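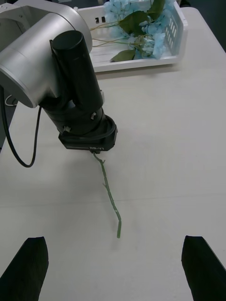 Handout 4: Getting Ready for Our Visit to the Raltberg Open Day

Please read this before we go, and bring a printed copy along with something to write with. I know a few of you went to the open day with last year's section and feel you have seen it already, but the program has been reworked quite a bit, and the part that matters most for our course (the flower handling demonstration) is new.

Getting there and getting in

We meet at the side entrance of the Raltberg building at 9:15 in the morning. The front entrance is for deliveries, and the people at that desk will be very kind to you and will not be able to help you at all. Give your name and the course number, take a visitor badge, and keep it where it can be seen. Coats and large bags go on the racks in the hallway. Small notebooks and phones are fine inside, though please switch the phones to silent, and do ask before you film one of the hosts.

We are one of several groups that morning. The demonstration hall is limited to 19 visitors at a time, so we will go in as two halves. The first half starts with the arms and the second half starts with the Lutell scheduling talk upstairs, and then we trade places. The sign-up sheet is on the course page. If you have no preference, put yourself in the second half, which usually has more room.

What you will see at the flower table

The station is a plain white table with a basket of artificial flowers and two-fingered grippers working over it. The task sounds almost too small to drive across town for: take a stem out of the basket, bring it over the table, and place it. I hope you will come away with a good deal of respect for it, all the same.

Think back to the blocks and cups from our first lab. A block is stiff, it has flat sides, and once you know where its middle is you know nearly everything you need. A flower stem gives you much less to work with. It is long and thin, it may bend along its length, and the end you are holding tells you only a little about where the other end has gone. Have another look at the stem on the first page: it runs a long way out from the fingertips and then hooks at the bottom. If you had to put that blunt tip into the neck of a vase, which point would you steer by? I would like you to have a rough answer of your own before you hear the hosts give theirs.

Then there is the basket itself. The blue hydrangea heads are big soft clusters with lots of little florets, and the leaves and stems lie in among them. From a camera's point of view, one flower head runs into the next, and a leaf from one stem may well rest across another. Deciding which green line belongs to which blue cloud is a hard perception problem all by itself, long before any finger closes on anything.

You will find the model name RB-Y1 printed on the gripper base. Copy it into your notes so that your report names the equipment properly. In past years I have had reports that said only "the robot" from start to finish, and it made them very hard to grade.

A few terms to have ready

Grasp point: the place on the object where the fingers close. On a stem there are many possible ones, and some are much better than others.

End effector: whatever tool is at the end of the arm. On this station it is a gripper.

Wrist camera: a camera mounted close to the gripper, which sees the work from very near. It gives a lovely view of the fingertips, and it can lose sight of everything else. We talked about the trade-off between wrist views and overhead views in the Chien unit, and your notes from that unit will serve you well here.

Occlusion: one thing hiding another. Watch how often the arm itself blocks the view of the basket.

Deformable object: something that changes shape when handled. Cloth and cable are the usual cases. Please be ready to argue for or against calling an artificial stem deformable, as I can see it both ways and I would enjoy hearing your side.

Things to watch for

Watch the cables. Students tend to look straight at the fingers and skip the wiring, but a cable hanging in a loop beside a gripper needs enough slack for the wrist to turn and not so much that it snags on the work. Sketch the loop if you can.

Watch the approach, too. Does the gripper come straight down or in from the side? How wide are the fingers open on the way in? And when a try does not go well, notice what the operator does next, and how long it takes before the station is ready again.

After the visit

There is coffee in the Brorkero room until noon, and the hosts have said they will stay for questions. Please do talk to them!

Your report should be up to 200 words for the summary, plus one page with your sketch and your answer to the vase question above. Leave it in the tray outside room 313, or upload it to the course page, before our next class. If you can't make the visit, write to me beforehand and I will find you a reading on grasping thin objects that covers much of the same ground.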